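Thread for whoever else is running one of these hand-held grippers day in, day out. I've kept ours going at Kereama since June and I finally have a routine I like, so settle in, it's a bit of a ramble.

First thing every Thursday I go over the bolts with the little hex key. Snug, then a whisker more, and no further! I cracked a plate at Sostholm once by being too keen, and Wagner Batista has been kind enough to mention it only weekly.

Then the finger pads. Soft brush along the ridges, a wipe with a damp cloth, and let them dry with the jaws wide open. I change ours after 331 sessions – the old sheet from Rallinent said 76, but that was for a softer rubber and you'd go broke.

After that I close the jaws slowly 5 times and just listen. A healthy one has a soft, even sort of sound, and you get to know it like your own front door.

Back on the job with the blue pads, and jewelry is the fiddly stuff, so I'm fussier than usual about the pads meeting square.

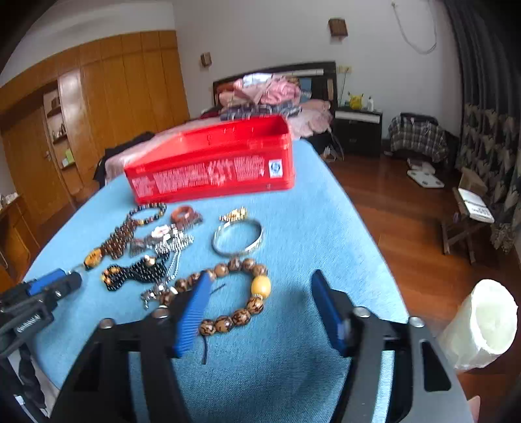 Gudrun Haugland replied that she checks square with a strip of paper between the pads, tugging at the top and then at the bottom, and if one end slips she loosens the pad and starts over. Lovely trick – I'm trying it tonight.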